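A September Visit to the Valov Rink

The tour of the Valov hockey rink cost ten dollars and began in the parking lot, where Shufen Dong pointed out the drain. She has coached juniors here for years and is fond of the drain.

Inside, we saw the skate sharpener, 30 lockers and a trophy from a tournament the home side lost 8-1. It was for sportsmanship.

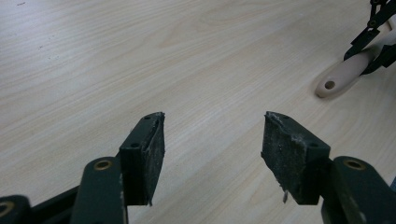 The Rosenthal End

Seats up to 130 when the bleachers behave. Visiting parents are put at this end, next to the compressor. I asked whether that was deliberate. Shufen showed us the penalty box.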